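Ticket 200 - Tablettset Jumurska, Geschirr rutscht und Besteck fehlt im Plan
Gemeldet von: Kenza Naciri
Bearbeitet von: Hicham Zerouali

Liebe Kenza, danke für deine ausführliche Nachricht, ich habe sie gleich zweimal gelesen! Du schreibst, dass Schale und Teller auf dem blauen Tablett zu viel Platz wegnehmen und die Serviette am Ende immer zerknüllt daneben landet. 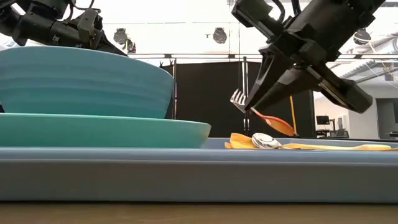

Das kenne ich noch vom alten Set von Molum, da half am besten ein bisschen Geduld und eine feste Reihenfolge. Probier es bitte einmal so:

1. Erst alles herunternehmen und das Tablett leer hinstellen. Teller und Schale kommen nach oben, das Besteck liegt rechts vom Teller, die gelbe Serviette darunter. Der kleine rosa Becher darf schon aufs Tablett - links oben in die Ecke.

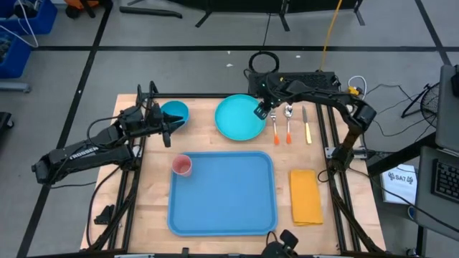 2. Dann das Besteck sortieren. Gabel und Löffel haben orange Griffe, das Messer einen blassgelben, da verwechselt man so leicht nichts. Legt die drei einfach nebeneinander, bis zu 2 cm Abstand reichen völlig. 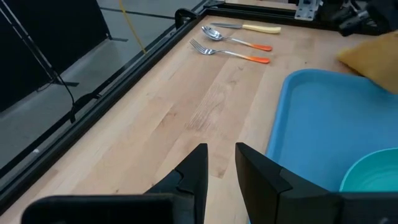
3. Zum Schluss den Teller aufs Tablett, die Schale darauf, die Serviette rechts daneben. Schreib mir gern, ob es jetzt besser klappt!

Status: wartet auf Rückmeldung

Ähnliche Tickets
Mahrous: Becher kippt beim Tragen
Drerport: Serviettenfarbe nachbestellen
Jumurska: Tablett 60 cm, Ersatz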